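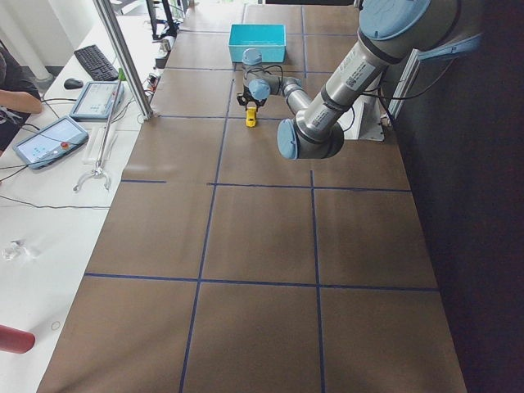
When should the purchase request for a second arm be submitted?
Submit it once the first arm has completed its acceptance period and the floor plan has been signed, and no later than October for delivery in the next budget year.

Section 3. Planning the Purchase

1. Measure the reach of each arm on the floor plan and mark any area that both arms can enter.
2. Request written quotes from Ornen and Cikell. Each quote must list the arm, controller, teach pendant, gripper and cables as separate lines.
3. Enter the quotes on Form 1882. Add mounting hardware, training and spare gripper fingers.
4. Send the form to Katalin Dudás, Equipment Planning, Erdale site.

Note: Quotes remain valid for up to 59 days. Expired quotes are returned without review.

Caution: Do not order an arm before the table mounting has been approved for its load. Restocking fees are charged to the requesting department.

For shared work areas, see Section 4.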